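耐熱ガラス製マグカップ「ギヌラ(Ginura)」 業務用・施設向け

株式会社ウィストウッド 食器・厨房用品部
掲載情報更新日:2025年11月28日

製品概要
「ギヌラ」は、事業所の休憩室、学校、宿泊施設等での日常使用を想定した、取っ手付きの透明ガラス製マグカップです。無地の仕様とし、既存の食器や什器と組み合わせてご使用いただけます。茶類、コーヒー、冷たい飲料のいずれにも対応いたします。

品番および仕様
品番:GN-729
材質:耐熱ガラス
色:透明(無着色)
口径・高さ:製品図面をご参照ください
電子レンジ:使用可(温めのみ)
食器洗浄機:使用可
直火・オーブン:使用不可
販売単位:4個入り1箱

形状について
口縁は丸みをもたせた厚手の仕上げとし、底部も厚く成形しております。取っ手は本体と同じ透明ガラスによる短く太い輪状のもので、塗装および印刷は施しておりません。製造工程上、ガラス内に微細な気泡や筋が認められる場合がありますが、品質および強度に影響を及ぼすものではありません。交換の対象外となりますので、あらかじめご了承ください。

設置および保管
平らで安定した台の上に、口を上にして置いてください。積み重ねての保管はお控えください。棚に並べる際は、取っ手の向きをそろえ、隣り合う製品の口縁が接触しないよう間隔を確保してください。木製の天板でご使用の場合、濡れたまま長時間置くと輪染みの原因となりますので、コースター「ルンドウ(Lundow)」の併用をお勧めいたします。

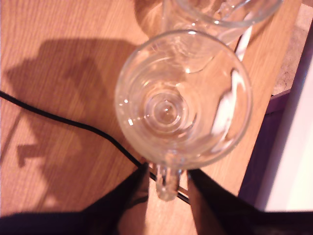

お手入れ方法
初回使用前に、台所用中性洗剤を薄めたぬるま湯で洗浄し、十分にすすいでください。洗浄にはやわらかいスポンジを使用し、研磨剤入りの洗剤、金属たわし、クレンザーは使用しないでください。水滴の跡が気になる場合は、洗浄後すみやかに乾いた布で拭き上げてください。白い曇りが生じたときは、クエン酸水溶液に浸したのち、水でよくすすいでください。

使用上の注意
・急激な温度変化は破損の原因となります。熱くなった製品を水に浸したり、濡れた布の上に置いたりしないでください。
・ひび、欠け、深い擦り傷のある製品は使用を中止してください。
・金属製のスプーン等で内側を強くかき混ぜないでください。
・熱い飲料を入れた際は本体が高温になります。必ず取っ手をお持ちください。
・乳幼児の手の届かない場所に保管してください。

ご注文および納期
1箱から承ります。100箱以上のご注文は別途お見積りとなります。12月は出荷が集中するため、通常より日数を要する場合がございます。配送中の破損につきましては、到着時の梱包材を保管のうえ、販売窓口までご連絡ください。

関連製品
ガラス製ピッチャー「アギーレ(Aguirre)」
コースター「ルンドウ(Lundow)」62枚入り

価格、図面および在庫に関するお問い合わせは、担当営業または当社お問い合わせフォームにて承ります。仕様は予告なく変更する場合があります。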